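6. Setting up the shelf task for an open day

Read section 5 first. Visitors will ask about section 5.

The Trondard shelf task is the one people remember from the August open day, mostly because it uses ordinary stationery and everyone has an opinion about stationery. A person tidies the shelf by hand, then the Trondard arm gets its turn at the same shelf.

6.1 Stock the lower shelf with paper goods. Boxes go on the upper shelf and stay there.
6.2 Set the dividers. Leave one stretch of shelf free for the arm to place things.
6.3 Have the presenter straighten the notebooks by hand, at a normal pace. Shabnam Ghauri does this well. Haris Sial does it like a man defusing something.
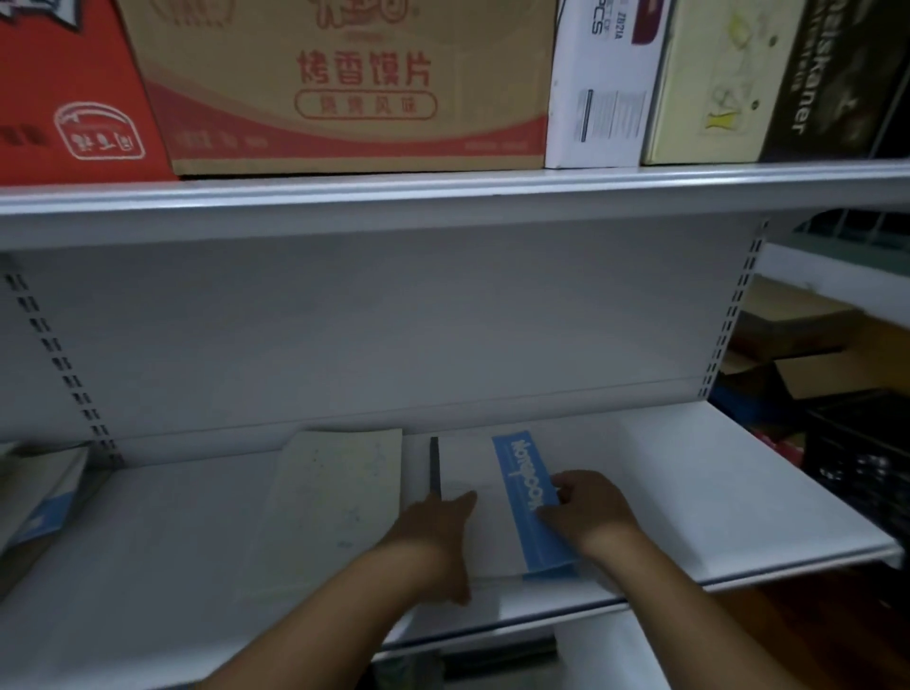
6.4 Save the layout under a new name. Slots 1000 to 2000 belong to Kausar Gilani, and she checks.
6.5 Set the arm speed to 40. At full speed it is more exciting than anybody wants in a room with a coffee table.

NOTE: The arm does not care which way up a box is printed. Visitors do, and they will tell you.

6.6 Square each stack before handing over. Press on the top sheet with one hand and hold the front edge with the other.

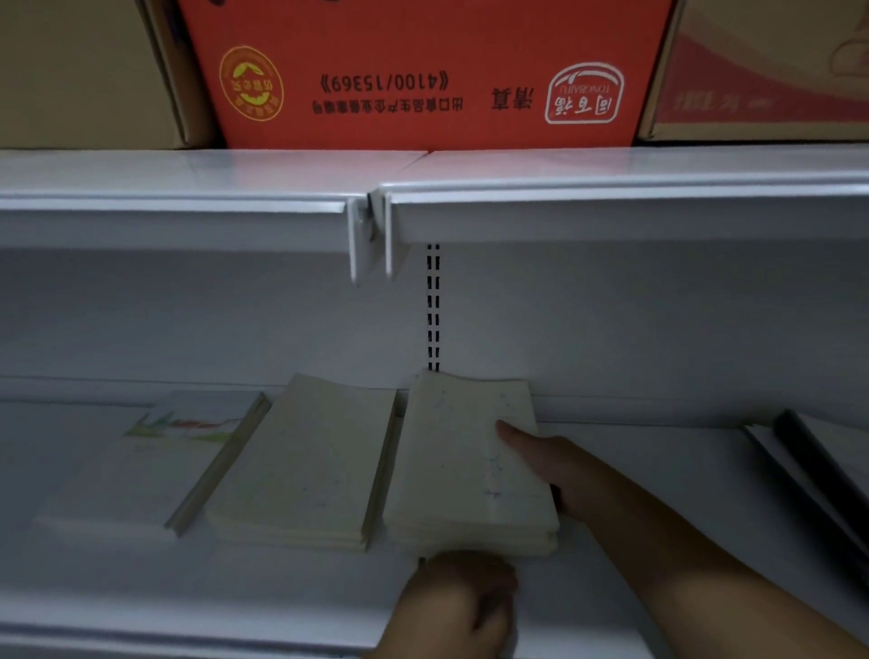

Figure 6-2. Squaring a stack between dividers, right index finger on top.

CAUTION: Keep hands out of the shelf once the Trondard light turns amber. This includes hands that are "just fixing one thing."

6.7 Press Start and step back behind the tape. If error 3000 appears, a divider has moved. Go back to 6.2 and talk about the weather.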